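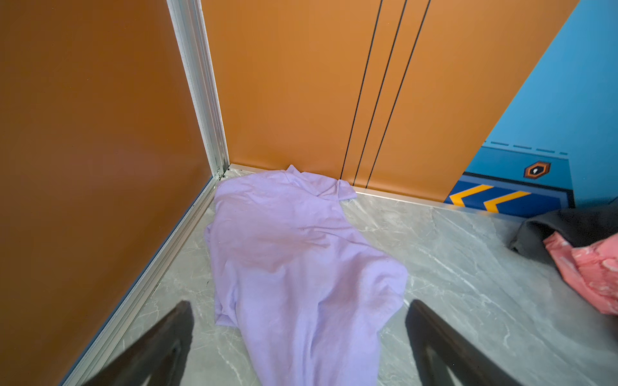
Lavender shirt on the gray marbled floor, orange-brown walls

Small room floor: real marble or a look-alike?

tilebound882
Posted September 28, 2022

We moved into a unit at Grestlow last month and there is a little closed-in room off the hall that we use for changing and for dropping laundry. Gray floor with thin white veins, polished. No paperwork on it. I need to know if it is real stone before I pick a cleaner. The shirt is long-sleeved and pale purple, and it has been ending up on that floor most evenings, so second question: will a stone sealer or floor polish transfer to light fabric?

hemline_9
The veins run every which way, which doesn't tell you much. Look for two spots with the same pattern. Printed tile repeats, stone doesn't.

oldgrout
Agree with looking for a repeat, but in a room that small you may not have enough tiles to find one. Pull the threshold strip at the door if there is one and look at the edge. If the color goes all the way through, treat it as stone. Until then use plain water and a drop of dish soap. No vinegar.

parsnip_road
Vinegar is fine. I have used it on my floor for 7 years.

oldgrout
What is your floor?

parsnip_road
Porcelain.

oldgrout
Right. On marble it will etch the polish and you will see dull rings. Don't use it until you know.

hemline_9
For the shirt, a cured sealer will not come off on cloth. Polish can. Wipe a white rag hard over one spot and see what you get. Also are those specks near the upper middle of the shirt? Small dark ones. I would shake it out and check before washing, in case it is grit.

tilebound882
Didn't notice the specks. Will look. There is a silver strip along the wall base, and silver aluminum trim in the corner where the walls meet. Would that come off to show the tile edge?

oldgrout
Leave it. That is wall trim and it may be holding the edge of the panel. You'd be fixing a wall to learn about a floor. Ask the building office for the finish schedule.

mudroom_kay
Put up a hook. Prasow has a stick-on one that came to 23 dollars for the set and it holds on smooth walls. Then it doesn't matter what the floor is.

parsnip_road
Stick-on hooks fall. Screw it in.

mudroom_kay
Not into a rental wall panel. Mine have been up since December with two coats on them.

tilebound882
We rent, so no screws. I emailed the office and did the rag test by the door – clean rag, nothing on it. Still haven't found a repeat in the veins. Will post when they answer about the tile.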